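Zutville Working Life Board > Warehouse and Returns > Robot arms on the bag line, what changes for us?

Started by returns_lead_zoia
31 Mar 2020

I run the returns bench at a small bag and luggage warehouse outside Zutville. There are four of us on days. In January the company put a two-arm robot station from Wernaso at the end of our bench to handle soft bags. The idea is that the arms open every zipper, check that the pockets are empty, close everything up again and straighten the straps. One of us then decides if the bag goes back on the shelf, to seconds, or out.

Before this, I did zippers and pockets all day. My thumbs hurt by lunch and I was fast.
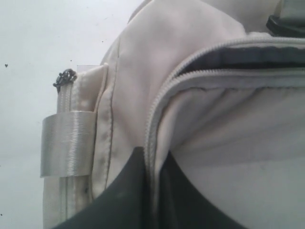

What I do now is watch, fix and sign off. Ghazal Jafarzadeh, our shift manager, set the target at 60 bags a shift for the station. By hand I did more than that on a good day, and nobody wrote the number down. Now every stop is logged. If I step in to free a zipper, it goes on the log as an assist, with the time.

I don't hate it. My hands are better. But I would like to hear from people who have had this longer. Did the job stay the same grade? Did your pay change?

----

kunlow_nights
Reply 1

We have had arms at Kunlow for two years, on boxed goods. Pay did not change. The job title did, from "sorter" to "station attendant," and when we asked for the attendant pay band we were told it was the same band with a new name. Get the job description in writing before they change it.

Boxes are easy, by the way. I would not want to be the attendant on soft bags.

----

esi_y
Reply 2

Esi Yakubu here, I used to be a rep at Furnival. I'd push back on the assist log. Ours started as a maintenance record so the engineers could see where the arms got stuck. Six months later it was in people's reviews. A person with 34 assists was asked why she had more than the person on the other shift. She was on the shift that got the backpacks.

Ask what the log is for and who can read it.

----

farhad_t
Reply 3

I disagree with Esi on this. I set these cells up for a living and without the log nothing gets better. The attendant is the only one who knows why it stopped. Take the log away and you get a station that fails the same way every day and a person who does the same rescue every day. 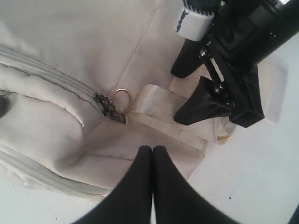 Straps are where most of your assists will come from, I would bet. A zipper sits in a track and you can teach an arm to follow it. A strap goes wherever it wants. Take a flat webbing strap on a small metal ring, folded over and sewn at the end, lying across soft fabric. One gripper has to come in low and the other from above, and there isn't much room for both. An attendant who writes "strap folded under" in the notes has saved me a site visit.

So keep the log, put the bag type on it, and leave names off it.

----

esi_y
Reply 4

Names off it would be fine with me. I have never seen a company agree to it.

----

returns_lead_zoia
Reply 5

Thanks, all. Farhad, yes, straps are most of it. The sheet has a box for my initials and no box for bag type. I asked Ghazal today and she says the log is for Wernaso only, but she would not put that in an email.

The other thing is tags. A return with the hang tag still on is worth more to us, so the tag has to stay with the bag and stay clean. The arms are not asked to look at tags. I am. It isn't in the job description, old or new, and I think it's the part that makes the company the most money.

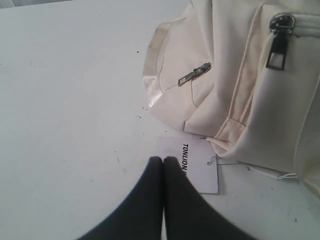 simin_e
Reply 6

Put the tags in writing, Zoia. Send Ghazal a list of what you check that the station doesn't, and ask for it to go in the job description before the grade is looked at. I did that at my place and it took 2 meetings. We got a half grade. The night shift didn't send a list and got nothing until we complained for them.

----

kunlow_nights
Reply 7

Half a grade is more than we got. Can you post the wording you used?

----

simin_e
Reply 8

I'll look for it tonight. It's on my old laptop.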